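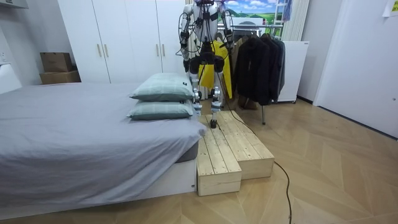
The step-down test is on hold until further notice, and I know a few of you planned your week around it, so sorry about that. On Thursday the humanoid lost its left ankle halfway through a descent. Not broken off, just gone limp – the joint stopped holding torque, the knee tried to make up for it, and the whole thing went over sideways toward the bed. Mattress took most of it. The wooden steps have no rail and no edge lip, and the low step only covers the left side, so if it had gone the other way it would have been a straight drop off the high block onto the floor. We got lucky with the side.

What we know so far. The ankle drive logged an undervoltage fault, then a second one, then stopped answering. Total time from first fault to floor was under 2 seconds. The controller is supposed to freeze all the joints on the first fault and it did not. It kept walking. That's the part that bothers me more than the ankle.

Amra Janevski pulled the logs the same evening and found the reason, or most of it. When we moved to the new Mitance drive firmware in November, the fault messages changed format. Our watchdog was still reading the old one. So every fault from the ankle was coming in, getting logged and getting thrown out as junk. We had 200 clean descents on that firmware and took it as proof everything was fine. It was proof the ankle was fine. The watchdog never got asked.

The undervoltage itself is less clear. Best guess is the power cable. It runs down over the platform and then across the open floor, and on a descent the slack has to go somewhere. If it gets pinched between the foot and the plank edge it pulls on the connector at the pelvis. Amra wiggled that connector by hand on the bench and could get the voltage to dip, not every time but enough. Pestero rates the plug for 3000 mating cycles and we are no where near that, so wear is probably not it. More likely side load. We've sent it to them with the logs, no answer yet.

Damage: scuffed shell on one forearm, ankle drive pulled and replaced, one very long crease in the gray sheet. No one was hurt. But somebody was standing between the platform and the door when it started to tip, and they should not have been. I include myself in "somebody".

So, what changes now:

- No powered standing on the steps at all until the watchdog fix is in and tested. Arms-down idle on the platform counts as powered standing. Yes, even for "just a minute".
- Watchdog gets a test at every startup. We inject a fake fault on each leg joint and the robot has to freeze. If it doesn't freeze it doesn't walk.
- Cable goes overhead. Vlachou is lending us a ceiling reel, which should also get rid of the trip hazard on the floor. Till it's up, one person minds the cable and does nothing else.
- Side rail on the high block, plus foam on the floor on the door side.
- Keep-out line gets taped on the floor. When the robot is up, you are behind the line or you're holding the stop button.
- Firmware updates from any supplier now need a replay of old fault logs before they go on the robot. Boring, takes an afternoon, would have caught this.

The bedroom setup at Grostitz stays as it is otherwise. The wardrobe and bed tasks can go on from flat floor, with the new startup check. If your script sends the robot up on the platform at any point, even just to reach something, please take that part out before you book a slot. Some of the older scripts do it without saying so in the header, so actualy read the thing.

One more. If you saw a twitch or a hesitation in the left leg on any run since the firmware change and didn't write it down becuase it recovered, write it down now. Run number if you have it, rough time if you don't. Amra is going back through the logs and even a vague note helps. Send to her directly, not to the group list.

Update next issue, or sooner if Pestero gets back to us.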